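Tirta Chong reads applications for the Halano Award, which pays part of the tuition for students in two-year technical programs. Last year 545 people applied and 39 were funded. Chong has been a reader at the Ellgate office for six years.

Most files are decided on the short essay, Chong said, and the grades come second. "We ask what you plan to do with the certificate. A lot of people tell us about their childhood instead. I read it, but it doesn't answer the question."

The award is worth $2,258 a year and can be renewed once. Applicants need to be enrolled at least half time, and part-time workers are welcome. "People think a job counts against them. It doesn't -- put it on the form, with the hours."

Letters are a weak spot. Chong would take one from a shift supervisor over one from a teacher who barely knows the student. The Sendimcombe campus now lets applicants upload letters until 5 p.m. on the closing day in May.
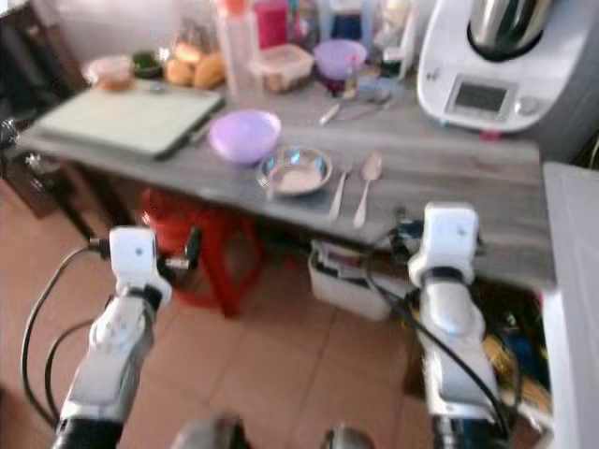
Essays that stay with one piece of work tend to score well. Chong remembers a culinary student who wrote a full page on setting up a station before service. "It was a cutting board with the knife laid along the right side, like the one on that table, and why she did it the same way every time. I knew what she wanted to learn by the end of it."

Students who are turned down can apply again, and Chong said they should ask for their reader notes first. Requests go through the Tiwari Hall front desk and take two weeks.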